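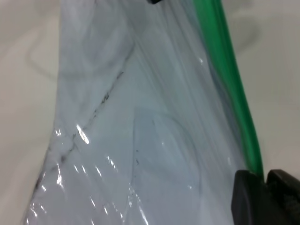
TV Tricks for the Living Room: What Held Up and What Didn't

Cable shows love a household trick. So do the late-night hosts who bring on a guest to fold a fitted sheet in nine seconds. I keep a list of the ones aimed at people who watch a lot of television, and I try them at home before I believe them. Most of them I stop believing.

1. Rice for a soaked remote

Every daytime show has done this one. I spilled iced tea on ours during a rerun of Fasance and tried it. Two days in rice got me a remote with rice dust in the battery slot and a volume button that still stuck. Take the batteries out right away, open the back if it has screws, wipe the contacts with a cotton swab and rubbing alcohol, and leave it open on a towel overnight. The rice can stay in the pantry.

2. Dryer sheets on the screen

The claim is that they keep dust off for a month. Mine had dust again by Wednesday, plus a greasy haze that showed up in every dark shot. Use a dry microfiber cloth with the set turned off and cooled down. If there's a fingerprint, dampen one corner of the cloth with plain water. Don't spray anything on the screen, whatever the man on the morning show is holding.

3. The "movie theater" popcorn secret

The host of Drelladcombe once said you need 1000 watts and a paper bag. My microwave is that strong, and I got a scorched bag and a third of a cup of unpopped kernels. A heavy pot with a lid still wins. Three test kernels in the oil, and when they pop, add the rest, pull it off the heat while you count to thirty, then put it back. Salt it while it's hot. Fine salt sticks, coarse salt ends up in the couch.

4. Egg cartons on the wall for better sound

No. I stapled up enough of them to annoy my whole family and the dialogue was as muddy as before. A rug between the couch and the set did more, and so did moving the speaker out of the bookcase. If you still can't follow the talking, look in the sound menu for a speech or dialogue setting before you buy anything.

5. Toilet paper tubes for cords

This one I'll grant, with limits. Tubes are fine for spare cords in a drawer. Behind the set they collect dust and hide which plug is which. I use masking tape flags with the name written on both ends of the cord. The Huvolport box, the lamp and the game console all have the same black plug, and I have turned off the wrong one during a finale.

6. Freezing candle wax out of the rug

Works on a hard drip. Put ice on it, wait, and chip with a butter knife. It does nothing for the dye in a red candle, and the clip I watched used a white one on a white rug. Blot what's left with rubbing alcohol after testing a hidden corner.

Still to try: baking soda on the recliner, and the tennis ball thing from the Venter holiday special, which I expect to be nonsense.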